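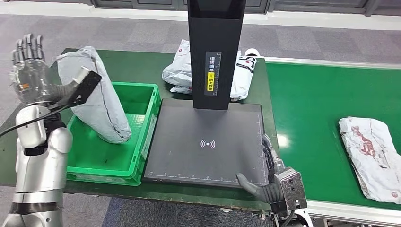 So I gave up my Friday evening to the Roscoe Dunleavy wedding special, all 105 minutes of it, and I have some thoughts. Mostly I want to know when a celebrity wedding became a season of television.

I like Roscoe! I watched every episode of Ternbridge, even the year with the twin brother, and I cried when his character drove off in that awful van. I was happy for him when the engagement news came out. But then came the engagement interview, and the interview about the interview, and a teaser for the cake (a teaser! for a cake!). By December I knew more about his seating plan than I did about my own cousin's, and I was in my cousin's wedding.

The special itself is fine. The lake is pretty, the vows are sweet, and his grandmother steals the whole thing by dancing in her coat. What wore me out was the sit-down stuff in between, where the two of them explain how private they are to 2 cameras and a makeup person. If you want privacy, I'm all for it. Go have some.

Compare Sunil Akanda, who got married sometime last year and told us with one slightly blurry photo and 12 words, two of which were "thank you." I must have looked at that photo for ten minutes. You could tell he was laughing at something off to the side, and I still wonder what it was.

My sister says I'm being a grouch, and that fans want to feel included. Maybe so. She has already read all 303 comments under the honeymoon post and argued with a few of them. I did ask her what the cake looked like in the end, though, as I'd gone to make popcorn during that bit. Lemon, apparently, with four tiers.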